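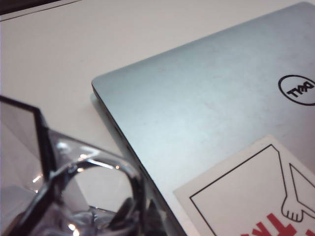
Test Technician, Returned Electronics (fixed term)
Drendow, Ernden site

Drendow is evaluating the Cluvuno tabletop arm kit for sorting laptops and mixed packaging. We need 2 technicians to run the evaluation through October.

Duties: set up each trial, start the arm, log every missed or dropped pick, and write up faults for the kit supplier. Clear plastic and bare metal lids are the priority items. Each technician completes 84 trials per week.

Requirements: basic Linux, careful record keeping, able to lift 15 kg. Experience with grippers is useful but not required.

Apply in writing to the Ernden office by Thu 16 February.

Recent listings
Warehouse Clerk, Longo
Cable Assembler, Ernden
Calibration Assistant, Drendow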